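Jokbridge Home Workshop – Tips page
Kitchen arm: when the gripper drops, squeezes or does not let go

Last updated 7 August 2025 by Soon-im Yeon

I write these notes after a fault we had with the arm in our practice kitchen. It was closing on the fruit and did not stop closing. The motor was warm, one finger was bent a little to the side, and a plastic pear had a dent which never came out. Nobody was hurt, but Mariama Quartey had her hand in the same bowl a moment before, so we took it seriously.

First, make it safe

Press the stop button before you touch anything. Do not pull the object out of the fingers while the power is on, even if it looks loose. When the arm is stopped it can also sink down slowly under its own weight, so hold it with one hand below the elbow joint and switch off with the other. If you have two arms on the same counter, stop both. The second one does not know that you are there.

Finding the fault

In our case the cause was small. A screw on the left finger had worked itself out by 2 mm, the finger was leaning, and the arm believed it was still open. It kept on pushing. Look at the screws first, before you open the software. I lost a whole evening in the settings and Arlo Haddad found the screw with a torch.

If the screws are tight, check the cable at the wrist. Ours is a 24 volt arm and the plug sits close to where the cable bends. Bend the cable gently by hand, with the power off, and feel if there is a soft place in it. A soft place means a broken wire inside and the cable has to be changed. Tape does not help.

Dirt is the other usual thing. Flour and sugar go into the joint of the finger and make a grey paste. Wipe with a barely damp cloth, then a dry one. I do not use oil near food, and the sticky kind of spray will collect more flour than before.

Set the grip limit low

Start from the lowest force that holds a grape and go up in small steps. A heavy fruit needs more, so we keep two settings and write them on a card beside the switch. After the fault Young-sook Jang also put a time limit of 2000 milliseconds on the closing movement. If the fingers are not finished by then, the arm opens and waits. I would put this on every arm from the first day.

Choose the bowl with care

Keep the wide bowl for practice and use plastic fruit until the arm has behaved well for a full week. A wavy rim looks nice but a finger can catch on it when the arm comes in from the side, so bring it in from above. Leave some space to the wall – a hand's width is good – and put away anything with a handle.

Before you start again

Run the movement once with no object, at the slowest speed. Listen for clicking. Then try one soft thing, and keep your finger on the stop button for the whole time.

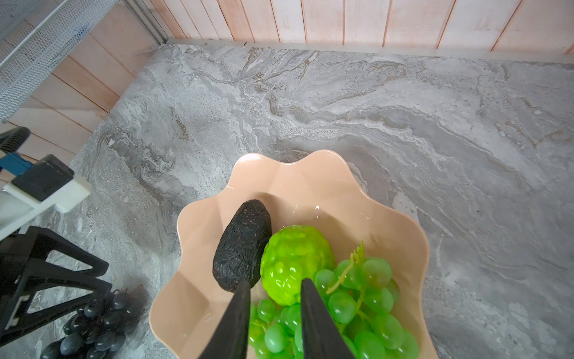 If it clicks on the empty run, do not go further. Take the finger off, clean the seat of the screw and put it back with a drop of thread glue, the colour for screws that you want to remove again later.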